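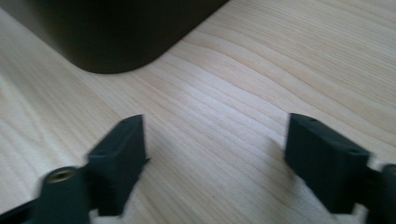

Pale wooden table top, which finish is on it and how do I care for it?

Posted by Fernanda Quintela, November 26, 2021
Category: Furniture and surfaces

Good morning to all. I have a table with a very pale top, creamy beige, and the grain goes in long wavy lines across the middle. When the light falls on it there is a soft shine, not strong like glass. We bought it second-hand from a family in Closenthorpe and they did not remember who made it. Under the top there is a paper label with the word Sturkham, but I cannot find this name anywhere.

My doubts are these:

Is it birch or maple, and can I know it without a laboratory?
Is the finish an oil or a varnish? I do not want to put oil on a varnish.
We keep a dark container on it, always in the same corner. Will the wood get a different colour under it?

I clean it only with a cloth, a little damp, and I dry it after. Thank you in advance for your patience with my English.

Adelino Arruda
Member, 16 replies

Hello Fernanda. I worked for some years in a joinery, so I try to help, but from a picture I cannot promise you the species. Birch and maple look very similar when they are so pale. Look at the edge of the top. If the lines of the grain continue from the top over the end, it is more probably solid wood. If you see a thin sheet on top of something else, it is veneer, and then you must never sand it strongly.

For the finish, make a test in a place which is not seen, for example the underside near a leg, if the finish goes there also. Put one drop of water and wait 3 minutes. If the drop stays round, it is probably varnish or lacquer, or an oil with much wax. If it goes flat and the wood becomes darker, the protection is thin or it is only oil. The test is not perfect but it costs nothing.

If it is varnish, continue with your damp cloth and nothing more. If it is oil, you can give a thin coat 2 times in a year. I use the Fultero clear oil. Wipe away all the excess, and dry the cloth flat outside before you throw it, as oily cloths in a pile can start a fire by themselves.

About the container: yes, it can happen. Pale wood becomes more yellow with daylight, and the part which is covered stays behind. Move it to another place every few weeks. Felt under it is good against scratches but it does not help with the colour.

valente_home

its maple, my sister has the same one. just use normal furniture spray

Fernanda Quintela

Thank you both. I made the drop under the table and it stayed round, so I leave the oil in the shop. Adelino, on the edge I see a thin line, so I think it is veneer. If I need one day to sand a small scratch, is paper of 2000 fine enough, or is it better to touch nothing?

Adelino Arruda

Better to touch nothing. Even 2000 will make a dull spot in the varnish, and after you will see the spot more than the scratch.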